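Willent Fund – October report, Skorkton library lending project

From: Aled Gough
Period covered: since the last report in spring, up to now

Sorry this is short on polish, writing it between the afternoon session and locking up.

Where we are

The seed and tool lending library at Skorkton is open and running. Opened in the old reading room, after the roof business was sorted. Ketine took over as second site in the summer, smaller, two mornings a week only. Both are on the same card system now, so a member who joins at one can borrow at the other. That was the main promise in the bid and it's done.

Lending has been steady. Hand tools go out most – forks, loppers, the edging iron that everybody seems to want the same fortnight. Seeds were mad in April, then nothing, then a second rush for overwintering onions and broad beans which we hadn't planned for at all. Ran out of beans. Cường Nghiêm rang round and got more from a grower he knows out past Ketine, paid from petty cash, receipt attached to the finance sheet.

Members

30 new households joined at Ketine, which is better than the target we put in the bid. Skorkton slower, but Skorkton had a head start. Most joiners live within walking distance. We still aren't reaching the flats on the far side of the ring road. Leaflets went through doors in June and as far as we can tell brought in very little. Cường thinks we should stand outside the school at half past three and talk to people instead. We'll try that before Christmas.

Returns

Mixed. Tools come back. Late, but they come back. 5 are outstanding and we have phone numbers for all of them. Seed returns are the weak bit. The idea was members save seed from what they grow and bring a packet in at the end of the season, and so far 16 packets have come in, half of them unlabelled or labelled "beans". Can't lend those on. Some are in old envelopes with the flap open so the contents have mixed. We've set them aside for the children's sowing day where it doesn't matter what comes up.

Saving seed is harder than we made it sound in the bid. Squash crosses with everything. People pull their lettuce the minute it bolts because it looks untidy. We need to teach this properly, a sheet of A5 isn't enough.

Dimaculangan

The joint sessions with Dimaculangan Nurseries started late. Their person left and it took until August to get a new contact. Two held so far, both on seed cleaning, both full. Third one is tomatoes and peppers, later this month if the heating holds up. They've been generous with the compost. Would like to put this on a proper written footing next year, at the moment it rests on one person being keen.

Sorting and records

The catalogue took far longer than planned. We started with the packets in shoeboxes, alphabetical, which was fine until somebody asked what could be sown now and it took ten minutes to find out. Changed over to sowing season at Skorkton, then type of plant inside that. Ketine is still alphabetical. Needs doing before January when the ordering starts. Cards get one line per loan: name, date out, date due. Some volunteers were writing whole letters on them. 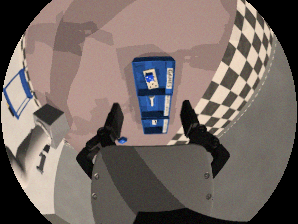

The spreadsheet is a week or so behind the cards, sometimes more. We did look at buying a lending system but the cheapest sensible one is a yearly fee we can't promise to keep up after the grant ends, so sticking with cards and a weekly type-up for now. Happy to talk about it if the fund has a veiw.

Money

Underspent on printing, overspent on shelving. The Ketine room had no wall you could fix anything to, so we had to buy freestanding. Everything else within a few pounds of the budget. We'd like to move what's left of the printing line into training for the seed saving, see above. Please let me know if that needs a form.

Problems

Damp at Ketine in the corner by the back door. Landlord told twice. Seed moved to the other side of the room meanwhile. One pair of loppers snapped, replaced. Opening hours still don't suit anyone in a full time job, and we know it – an evening at Skorkton would need one more keyholder and we haven't found one.

Next

School gate try-out. Ketine re-sort. Tomato session. Seed order in January, more beans this time. A proper seed saving course in the new year if the printing money can be moved. Spare key for Cường.

Finance sheet is attached seperately. I'm at Skorkton most mornings until 12 if anyone wants to visit, ring first because the side door sticks.

Aled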